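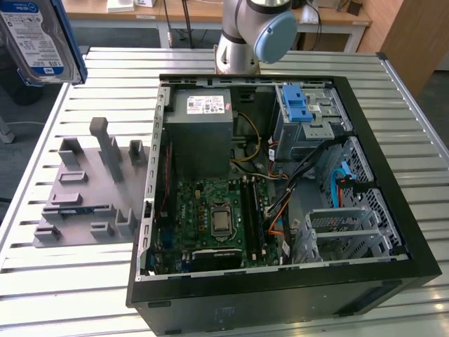
Section 3. Setting up the tower teardown cell

Read this before you read the vendor quick start. The quick start says the cell can be running before lunch. We have set it up from scratch more than once at Cotilcombe and it has never been running before lunch. What follows is what we do, including the parts the quick start skips.

The procedure covers the arm, the gripper, the fixture plate and the placement of the PC tower. The Jorora control software is covered in Section 5, and you shouldn't open it until you are told to.

3.1 Before power

1. Press the emergency stop and leave it pressed. Hang the tag on it.
2. Wipe down the slats of the worktable. A single case screw under the fixture plate is enough to rock it, and the software will not notice.
3. Try to move the arm base by hand. If it shifts at all, tighten the base bolts in a cross pattern and try again.
4. Trace the arm cable along its full length. It needs slack at every pose in the program, including the park pose, where people forget to look.

CAUTION: Never put a tower on the table if it has been plugged in that day. The power supply stays closed. There is no step in this manual that calls for opening it, and if someone shows you one, it came from somewhere else.

3.2 Fixture plate

1. Set the plate flat on the slats beside the spot where the case will lie.
2. Press on each corner in turn. The plate should not move or click.
3. Check the printed posts and holders for cracks at the base. Reject a plate with a cracked holder. Glue has been tried, and the part came back out with the glue on it.
4. Fasten the plate, then press the corners again.

NOTE: The plate is 3D printed, and prints vary. The drawing says every plate from the same file is interchangeable. We don't rely on that. Re-teach the holder positions any time the plate is changed, even for one that looks identical.

3.3 Placing the tower

1. Take off the side panel and lay the case on its side with the opening up.
2. Square the case to the slats by eye, then with the straightedge.
3. Push loose cables clear of the parts you plan to pull. The program has no idea where a SATA cable is. The Gamage brochure says it handles "typical cable clutter," and we have yet to see the clutter they tested with.
4. Open the latches on the memory slots by hand if memory is on the work list.
5. Write the case model on the run sheet. Position offsets saved for one model are no good for another.

3.4 Gripper check

Do this at the start of each shift and after any contact with the case, however light. Use a hex key that fits. A worn key rounds out the heads and then you have a different job.

1. Jog the arm to the service pose and press the emergency stop again.
2. Check every screw on the finger plates, the linkage and the side plates. Snug is enough.
3. Look at the small metal bracket between the fingers. It should be straight, with nothing caught in the hole or the slot.
4. Wipe the finger pads with a dry cloth.
5. Open and close the fingers from the pendant 30 times with nothing between them. Watch the linkage, and stop if one side lags.
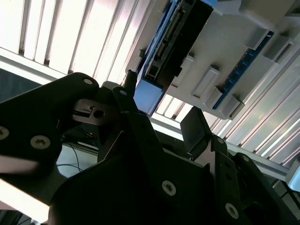

Figure 3-2. Finger plate, linkage and side plate screws, seen from close to the gripper.

CAUTION: Release the emergency stop for step 5 only, and keep your hands off the table while the fingers are moving.

If one side lags, log fault 732 and stop using the cell. The fault table says 732 clears itself after a restart. The message does clear. Cormac Rafferty restarted it 3 times in one shift and the finger was just as slow each time — what fixed it was retightening the linkage screw.

3.5 First run

1. Clear the table of tools and stand outside the tape.
2. Release the emergency stop and home the arm at low speed.
3. Run the program with the gripper held high over the case. Watch where the fingers would go.
4. Lower the path one step at a time. Don't jump to full depth on the strength of one good pass.
5. Save the offsets under the case model and the plate number.

NOTE: The Bistow auto-calibration routine can be run in place of steps 3 and 4. We leave it off. It reports success whether or not the plate has moved, as Amarachi Chukwu showed by moving the plate.

3.6 Service interval

The counter asks for a gripper service at 1,923 cycles. How anyone arrived at that number we haven't been able to find out. Treat it as an upper limit and go by what you find in 3.4.

Changes to this section go to Divina Belmonte. Last revised 2/17/19.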